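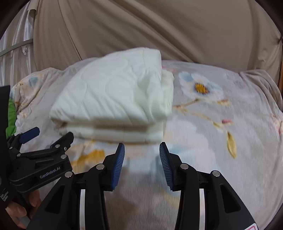 Villca Bedding Chores

Welcome, and thanks for stopping by! Villca is a small collection of bedding chores, put together at Surix to help with a question we get asked at nearly every family dinner: can a machine make the bed yet? Our short answer is no, or at least not in a way you'd want to come home to. The long answer is the reason this card exists.

What's inside

The release holds 2000 recordings of people folding, stacking and spreading quilts and blankets with hand-held grippers, one in each hand. There are 5 chores in all, and folding a thick quilt is the one we'd point newcomers to first. It sounds simple (we thought so too, at the start), but a quilt bulges where it was flat a second ago, its layers hide one another, and a pale one tucked up on a flowered blanket gives a model plenty of petals and leaves to mistake for an edge.

Where machines stand

We trained two baseline policies, Wusimier and Berneck, and gave them 200 tries each at the quilt fold. Wusimier gets the first fold down fairly well and then tends to grab one layer when it needs two. Berneck is more patient – you could drink a coffee while it lines up a corner – and it does better on thin blankets. Neither one is ready for a real bedroom, and we'd ask you not to quote this card as saying so.

Known gaps

Fitted sheets are missing entirely. Pillows turn up now and then but aren't labeled. Fingers and gripper arms often cover the very fold you care about, so please don't treat hidden layers as known. Most of our homes are small, and big beds are thin on the ground.

Using it

Keep recordings from the same home in the same split, or your scores will look much kinder than they should. Fold labels are in the notes file beside each recording, and the June update will add the ones still missing.

Last edited April 1, 2025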